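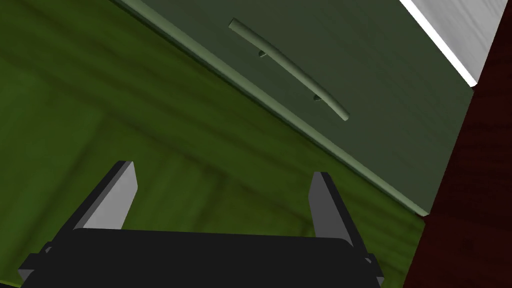

Wrist view, drawer cell, gripper open and empty. Simulated.

Stirkatby drawer cell - README

This folder holds the simulated twin of the Stirkatby cell: one arm, one parallel gripper, one cabinet with a bar-handled drawer. It covers how to bring the cell up, how to check it, and what to do when it drifts. Training code lives in the Grusdale repository.

Maintainer: Tamsin Van Dusen
Assets and textures: Noemi Iwasaki
Last full check: 27 May 2019

Contents

cell/ - scene file, cabinet, floor, countertop
gripper/ - finger meshes, body mesh, joint limits
wrist_cam/ - mount offset and lens settings
runs/ - 206 recorded drawer runs
checks/ - the three startup scripts

Starting the cell

Load the scene file first, then the gripper. If the gripper goes in first it takes the default joint limits and the fingers close past center. Set the fingers fully open before the arm moves. Run the scripts in checks/ in order. The first tests finger travel, the second tests the wrist camera mount, the third pulls the drawer and pushes it back 50 times with no policy loaded.

Checking the wrist view

With the arm at the approach pose, the gripper body should sit along the bottom of the view, in the center, with both fingers standing up from it and clear floor between them. The handle should be well up and to the right of the gripper, with its two mounting posts in view. A bit of the white countertop shows in the top right corner. If the countertop is missing, the mount offset was probably reset. Copy it again from wrist_cam/ and reload.

The drawer front is green and so is the floor. The pale lip along the bottom of the drawer front is the line to go by when comparing two renders. Don't use the floor streaks, they change with the texture seed.

Known faults

Finger drift. After a long batch the left finger can stop short of fully open. Restart the gripper process. Reloading the scene alone does not clear it.

Handle contact. The handle collision shape is a plain cylinder with no curve in it, so contact near the ends comes a little early. Esperanza Castellanos has a better mesh but it slows the cell down too much to use by default. Ask her for it if you need it.

Stuck drawer. Eight runs end with the drawer jammed partway. They are listed in runs/jammed.txt and were left in on purpose. Leave them out if you are fitting slide friction.

Changes since October

Wrist camera mount moved forward to match the Thibodeaux bracket on the real arm. Cabinet side panel switched to dark reddish-brown wood. Old renders from Grorstead use the earlier mount and should not be mixed with these - the approach pose looks close enough to fool you.

Still to do

Shoshana Obi is remeasuring drawer friction on the real cabinet. Birdie Crenshaw has the joint limit files until that is finished, so please send changes to her and don't edit gripper/ directly.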